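Setting Up Your First Reading List in Todari

You have your account, you have a stack of comics, and now comes the fun part! A reading list keeps a series in order, even when the story hops between titles (and you know it will).

1. Open Shelves and tap New List.
2. Type a name. Short ones look best on a phone — "Zekel, main run" is plenty.
3. Search for the series and pick the right volume. Zekel has been relaunched 2 times, so check the publisher line (Plivov or Fakir) before you tap.
4. Tap Add All to bring in every issue, or press and hold to choose single issues. The full Zekel run comes to 57.
5. Turn on Crossovers. Todari will slot the tie-in issues between the regular ones, right where they belong in the story.
6. Tap Save.

Note: Annuals go in after issue 8 by default. Drag them anywhere you like.

Caution: Deleting a list also deletes the notes you wrote on it. Export your notes first from the list menu.

Marking issues as read

Swipe right on a cover when you finish it. The next issue pops up with a blue border, and it's a great feeling watching those covers fill in!

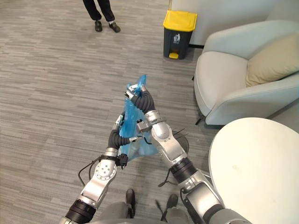
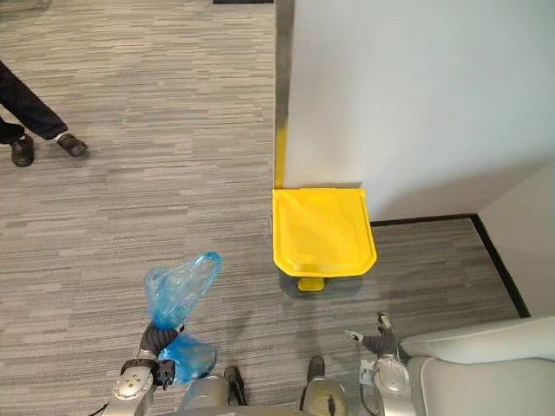 If you share a list, friends see your progress but not your notes. You can invite up to 4 readers per list — open the list, tap Share, and send them the link. Spoiler Guard is on for new readers, so the covers of unread issues stay blurred until each person catches up. To change this, go to Settings, then Covers.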